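Section 4: Kitchen and Office Waste

Read this section before you touch the bins. Most of the trouble at Jenstead starts with someone who felt that trash was self-explanatory.

4.1 Getting a bin ready

1. Take a liner from the roll in the supply closet. Blue liners go in the small floor bins. Clear liners go in the paper bins. The black ones are for the loading dock and have no business upstairs.

2. Rub the closed end of the liner between your fingers until it opens. If you have been at this for more than a minute, you have the other end.

3. Push the liner all the way to the bottom of the bin, then fold the extra over the rim.

4. Put two spare liners flat under the one you just fitted. The next person will think well of you.

Note: Zernico liners are sold by the roll and run slightly narrow. They fit if you fold before you pull. They split if you pull before you fold.

4.2 What goes where

Bottles and cans are rinsed and go in the bin by the sink. Cardboard is flattened and stacked behind the kitchen door, up to the line marked on the wall. Food goes in the lidded pail, and the lid goes back on the pail. Everything else goes in the floor bins, and "everything else" is a smaller category than most people believe.

Caution: Batteries never go in any bin. Hand them in at room 103. If room 103 is locked, keep them in your desk drawer and try again after lunch.

4.3 Emptying the floor bins

1. Start at room 91 and work toward the elevator. Going the other way means carrying full bags past the visitors' chairs, and visitors do look.

2. Check each bin before you tie anything. Take out bottles and cardboard that should have gone elsewhere. Gloves are in the closet, in a box marked "Cables." 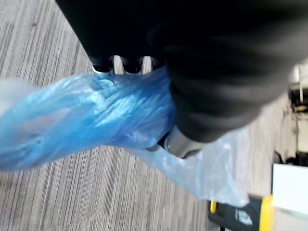
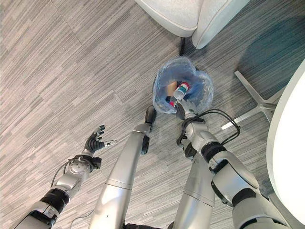
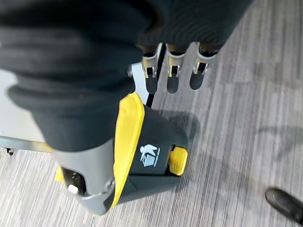 3. Gather the rim of the liner, press the air out gently, and tie one knot. Two knots are fine if you are nervous. Facing the bag away from yourself while pressing is a lesson best learned from a manual.

4. Carry the bag to the dock by its neck, with a hand under the bottom if it feels heavy. The carpet on that route was cleaned in March and we would like to remember it that way.

5. Drop the bag in the Rangate container and latch the lid. The latch clicks. If it hasn't clicked, the raccoons consider it open.

Note: The container holds 70 pounds per compartment. When one is full, use the next. Report full containers to Bronisława Walczak at the front desk before 4 p.m. – after that she will still write it down, but with a certain look.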